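Courses > Food & Households > Final Reports > Summer Term

What Happens to the Lemons: Produce Waste in Student Housing at Wevport

Submitted 31 July 2025

Why this topic

Started with our own kitchen. Every shared fridge in the Wevport residences has the same drawer at the bottom and it always smells. I wanted to know what gets thrown out, when, and whether it's really laziness like the posters in the hallway say. Short answer is mostly no. Longer answer below.

The original plan was to cover the entire campus. Too big. Cut down to 2 buildings, Homby House and Gumik Hall, because they have the same kitchens but different shopping options. Homby is next to the Fuentealba market. Gumik is a bus ride from any store that sells a vegetable.

What I did

Kitchens in both buildings got a lidded bin for fruit and vegetables only. I weighed the bins in grams on a kitchen scale, wrote it down, emptied them. Residents also got a short paper survey, slid under doors. Ran for 5 weeks. No names collected, no room numbers either.

Sorting rules: peels, cores and skins went in one tub. Anything that could have been eaten at some point went in the other. Only the second tub counts as waste in this report. Coffee grounds kept showing up in both and I picked out what I could. Coffee is heavy when it's wet so this matters more than it sounds.

I also kept a notebook of what the stuff was. Lettuce, herbs, half onions, soft carrots, lemons with one slice gone. A LOT of lemons with one slice gone.

Results

Homby House threw out 4,000 grams of edible produce over the study. Gumik Hall threw out 2,821. That surprised me. I expected the building far from the market to waste more, from people bulk buying once and then forgetting.

Survey answers help a bit. In Gumik people said they buy frozen peas, canned corn, potatoes. Stuff that keeps. In Homby people said they stop at the market on the way home and pick up whatever looks good, then eat out with friends anyway. So living next to fresh food meant more fresh food in the fridge and more of it going bad. One survey just said "I buy spinach for the person I want to be." Fair.

Herbs were the worst for how much of the purchase got wasted. Sold in big bunches, recipe wants a spoonful. Several people wrote that they would pay the same price for a smaller bunch. The market does sell loose parsley but it's in the back by the eggs and most people who answered didn't know about it.

Onions — nearly always halves. Nobody seems to trust a half onion they didn't cut themselves. Same for lemons and the ends of cucumbers. In a shared fridge an unlabeled cut thing is an orphan. It sits there untill move-out.

Packaging also came up. Bagged salad had the shortest life once opened, and the bags have no place to write a name. People who moved their salad into a box with a paper towel said it lasted longer. I didn't test this, only reporting it.

Storage mistakes

The survey asked where people keep eight common items. Main problems:

Carrots left in the door shelf, where they go bendy. They do better in the drawer, or standing in water.

Lemons out on the counter. Fine for a few days, then hard as wood. In a closed bag in the fridge they keep for weeks.

Potatoes and onions in the same basket. Everybody does this, me included. Better apart.

Bananas on top of everything else. They speed up the rest of the bowl.

None of this is new information, it's on any extension office handout. But nobody hands you the handout when you get your room key.
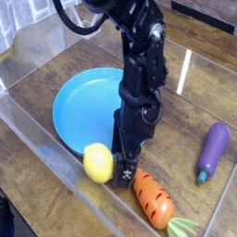

Fig. 1. Lemon and toy carrot on a wooden surface, with a black robot arm and gripper.

What could change

Cheapest fix is a roll of masking tape and a marker tied to the fridge handle. Name and date on anything cut. Second one is a "please eat" shelf, top shelf, middle of the fridge, where the light is. If it's on that shelf it belongs to everyone. The third floor at Gumik already does this on their own and their bin was usually close to empty when I got there. Could be the shelf, could be that they cook together. I can't separate the two with this data.

For the market: smaller herb bunches, and move the loose parsley up front. I wrote to the Fuentealba office and got a friendly reply saying they would think about it in August.

The posters should come down or be changed. They say DON'T BE WASTEFUL in red letters and they've been up so long the corners curl. Residents said they don't read them anymore. A storage chart in the same spot would at least be useful.

Problems with the study

Small sample. Summer residents only, and summer people cook differently from fall people, less soup for one thing. Some residents knew what the bins were for and probably behaved better because of it. One bin in Homby went missing over a weekend and came back clean, so that weight is low. The two buildings don't have exactly the same headcount either and I should have asked for the occupancy numbers at the start instead of the end — the housing office had not answered by the time this was due. So the totals are per building and not per person. That's the biggest weakness and I know it.

Also weighing food says nothing about money. A gram of basil costs way more than a gram of potato. Next time I would collect reciepts.

If someone wants to pick this up in the fall the tubs and the scale are in the Gumik supply closet, bottom shelf. Wash the tubs first.

Comments (3)

gumik3rd: the please eat shelf works because we cook together, you got it. also people put weird cheese on it

market_regular: Had no idea about the loose parsley. Going to look for it.

tmr_88: Would like to see this per person once housing gets back to you. Homby has more rooms I think?

Contact the course office | © 2025 Wevport Student Reports | Back to top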